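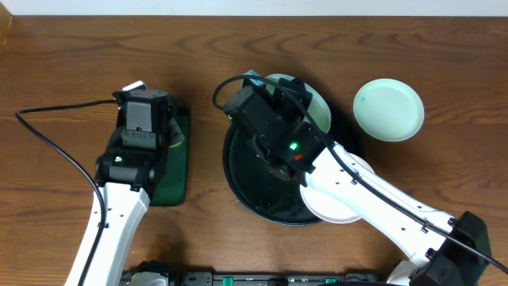
Why does my right gripper let go halfway through a lift when the left one never does?

Check the cable at the wrist first, as a loop that pulls tight when the wrist turns can cut the signal for a moment and the fingers go slack.

plorkley_pete
That's the short version from the pinned post, and I've been through it twice! Still dropping plates. Two-arm setup, clearing a table on to trays, running Drestetti's free control software. Left arm is lovely. Right arm picks up, rises a hand's width, then just opens. Last night it did it on the 12th plate and we had bits all over the floor. Still the most fun I've had in a shed.

Barnabás Szabó
Great project! I had the same on mine and it was the cable, whatever the pinned post makes it sound like. Mine was clipped too close to the joint. Undo the last clip, give it more slack, try again.

mangubat_mo
Not convinced. A bad cable would drop out at odd moments and Pete says it's always at the same height. Sounds to me like the grip limit. Thin plates slide, the motor pushes harder, it trips and lets go. What's yours set to?

plorkley_pete
99, so nearly the top. Should I go lower??

mangubat_mo
Much lower, and put a bit of rubber on the fingers. Lovely stuff, cheap as chips.

Barnabás Szabó
Same height also means same wrist angle, Mo. That's exactly when a short cable goes tight. I wouldn't touch the limit until the cable's ruled out.

Necati Özkan
Can I butt in on safety? Whichever it is, a gripper that opens on a fault is doing what it was told to. Look for "hold on fault" in the settings. And please switch off at the wall before anyone sweeps up under the arms - mine woke up while I was reaching in and gave me a proper bruise.

plorkley_pete
Ouch, will do. Power off from now on. Found the log too: error 5, every single time, right arm only.

mangubat_mo
5 is lost signal on mine. Grr. Point to Barnabás, though I still say 99 is daft.

plorkley_pete
Clip's off, limit's down to 60, trying the plastic plates at teatime. So excited!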